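Week 6: Looking at the Kasetti gripper kit

Welcome back, everybody! Today we stay with the Kasetti, the two-finger kit from Betuteck, and ask whether it earns its price of 3440 dollars for a teaching lab like ours (I have my own opinion, but I'd love to hear yours first).

1. Holding soft goods

Betuteck's leaflet talks mostly about boxes and bottles, so we lean the other way and try leather, cloth and paper. Watch where the fingers meet the card holder, down along its lower edge, and think about how much of it is left standing free above the tips.
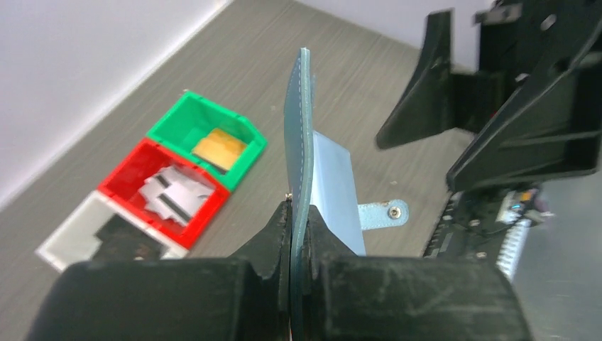
2. Sorting into bins

The green, red and white bins are the cheap stacking kind, and you're welcome to bring your own. Each group gets 100 tries, and please do write down the misses too, even the silly ones!

3. Spare parts and service

Tomoyo Honda at Mudgway handles repairs, and a new pair of fingers runs 58 dollars. Read the service plan before lab and mark anything you find unclear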